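Hand Moisture Meters and the Farm Gate Price: Do the Cheap Ones Earn Their Keep?

Project report, Crop Storage and Handling module
Ga-eun Choo
Submitted 12/30/25

Background

A farmer near Kirkville told me in May that he had stopped trusting his moisture meter and gone back to biting the grain. I thought he was joking. He then showed me two readings from the same bucket of wheat, taken a minute apart, and they differed by more than a full point. At the store he sells to, a point is the gap between a load that is accepted and a load that gets a drying charge.

My project asks a small question. If you own a low-cost hand meter, and you use it the way people use them in a yard and not the way the leaflet says, how far can you believe the number? I came to it doubtful and I am still doubtful, though about different things than when I started.

The meters

I used two meters. The first is a Sosoditz, a cup type that measures whole grain. You fill the cup, screw the cap down until it is flush and press the button. The second is a Zallov, which grinds a small sample before reading it. Both were lent by the college store and both had been used by earlier years. I could find no record of when either had last been checked, and neither had its original case.

The reference was the oven method, done in the crop lab on the ground floor. The oven is slow and dull and takes up a whole afternoon, but it removes the water and you weigh what is left. I have treated it as correct throughout. My supervisor pointed out that this is also an assumption, and I accept that.

Method

I took 97 samples of winter wheat from three farm stores. Each was mixed in a bucket, split, and sealed in bags with as much air pressed out as I could manage. One part went to the oven and the others were read on the meters, with repeat readings on each. Altogether this gave 756 meter readings. Ten of the samples were read again straight out of a cold shed, without letting the grain come up to room temperature, to see how much the built-in temperature correction was doing.

I wrote everything on paper first and typed it up in the evening. A few sheets got damp and I have left out any figure I could not read with certainty.

Sampling, and why I worry about it more than the meters
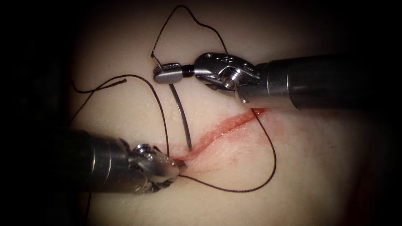
Most of the error in my results probably came from the probe and not from the electronics. A long brass spear pushed into a heap takes grain from where you push it, and people push it where it is easy, near the edge and at waist height. The top layer of a store picks up moisture from the air, and there are often damp pockets under a roof leak that a careless line of probing will miss. Angle matters as well. I tried to keep mine on a slant across the heap, much as the cut in the pale practice pad runs from lower left to upper right, so that one push passed through several depths and some width too. A straight vertical push gave me a narrower range of readings, and I suspect a falsely comforting one. I did not do enough of either to prove it.

I should also say that the spear has slots, and that slots fill unevenly if you twist the handle too soon. I learned this by doing it wrong at the first farm. Those samples are still in the data, marked in the appendix.

Results

The Sosoditz read low on wetter grain. Below about 15 per cent moisture it stayed fairly close to the oven. Above that it drifted, always in the same direction, which is the direction that makes a seller happy and a buyer cross. The drift was steady enough that a person could correct for it by hand, provided they knew it was there.

The Zallov was nearer to the oven on average but its repeats were more scattered. I blame the grinding. If the cap was not turned hard down, some kernels stayed whole and the reading jumped. Cleaning it between samples was tiresome, and by late afternoon I was doing it less well. I would expect a farmer in harvest to do it worse than me.

The cold grain readings were poor on both. The leaflets claim automatic temperature correction. Perhaps it works when the meter and the grain are both cool, but mine had been in a warm pocket — as any hand meter will be.

What the sellers say

The Lecomte catalogue, which the college orders from, describes the cup meter as suitable for trading decisions. It gives no test figures. I wrote to ask for them and was sent the catalogue again.

I do not think this is dishonest. I think the phrase has been copied forward from year to year. All the same, a buyer reading it would reasonably suppose that somebody had compared the meter with an oven, and I have seen no sign of that.

Weak points in my own work

I used one crop and one season. The meters were old. I was the only person taking readings, so I cannot separate the meter from my own habits. In the later batches I often knew the oven result before the last repeats were done, and I may have leaned towards it without meaning to. Three stores are not many, and all of them belonged to people who already looked after their grain well.

What I would do next

Check the meter against the intake store's machine before harvest, using a sealed bag split between the two, and write the difference on a piece of tape stuck to the meter. It costs 40 minutes and a phone call. Take more samples than seems needed, from deeper than is comfortable. Leave the grain and the meter side by side for a while before reading.

The Kirkville farmer has asked for a copy of this report. He still bites the grain first, and on the four buckets he guessed for me he was within a point on three.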